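The quiet upkeep of a two-armed robot

At half past seven the workshop at Godix is still cool, and Rima Obeidat has a torch in one hand and a hex key in the other. She is following a black cable along the robot's arm with her thumb, feeling for flat spots.

"You find them with your fingers before you find them with your eyes," she says. "By the time you can see the damage you've lost the day."

Obeidat is one of two technicians who look after the cell, which the staff call Irnura after the project that paid for it. It has two arms and one table, and its work for most of this year has been cutlery. Chopsticks and spoons have to be picked up off the tabletop and put into a wire basket. The job sounds small, and the people who write the software say it is plenty hard enough. Obeidat's interest is in whether the machine will close its fingers in the same place at three in the afternoon as it did at breakfast.

A robot that is out by the thickness of a chopstick will miss the chopstick. Most of her morning goes into making sure it isn't.

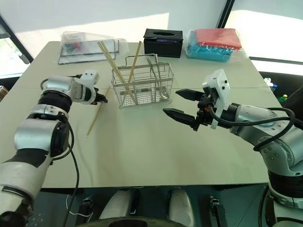
Wrists and fingers

The grippers come first. Each has two black fingers, serrated on the right-hand one where you can get a good look at it, and Obeidat brushes them out with an old toothbrush. Wood leaves a fine dust. After a few hundred grasps the dust packs into the grooves and a thin stick starts to roll when it should be held.

Then she checks the screws on the mounts. She marks each head with a line of paint pen, and if the line has moved she takes the screw out, cleans it and puts it back with a dab of thread locker. The right wrist needs this more often than the left. She puts that down to the spoons, which are heavier and get caught on the basket more.

Cables wear out faster than anything else on the cell. They loop from the wrists back along the arms, and every reach bends them a little. Godix used to tie them down tightly, and in November one failed inside its jacket where it looked perfect from the outside. Now they are left with slack, and each is swapped after 600 hours whether it needs it or not. A replacement costs less than an afternoon of guessing.

Finding home

Calibration takes 21 minutes if nothing goes wrong. The arms are sent to a set of known positions and the readings are compared with the day before's. Nour Kanaan, the other technician, runs this part from a keyboard and keeps the results in a paper notebook as well, a habit from her years servicing packing lines at Sayegh.

After that comes a short trial with the real objects. Kanaan sets out a couple of chopsticks and a spoon, with the basket in the middle, and watches the first few reaches with her hand near the stop button.

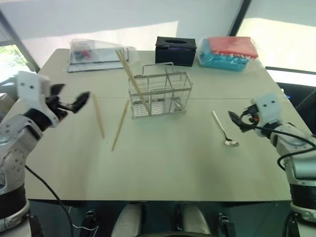
She likes to have things lying at different angles. A stick that points straight at the gripper is easy, and a cell that passes only on easy ones will be back on her list by lunch. Spoons are their own trouble. The handle is narrow and shiny, and on a bright morning the daylight from the windows can throw the cameras off, so she makes a note of the weather beside the scores.

If three reaches in a row are off to the same side, she stops and recalibrates. If they are off in all directions, she calls Obeidat, and the covers come off.

The log now holds some 2,000 entries. Kanaan has been back through it twice, looking for the faults that repeat, and the list she came up with is taped inside the tool cupboard door. Loose wrist screws are at the top. Second is a table that has been bumped, usually by someone leaning over to clean it.

Obeidat wants to bolt the table down. Kanaan would sooner keep it movable, as a new job is due in from Zamidik and the layout will have to change. For now there is tape on the floor at each leg, and whoever mops is asked to go around it.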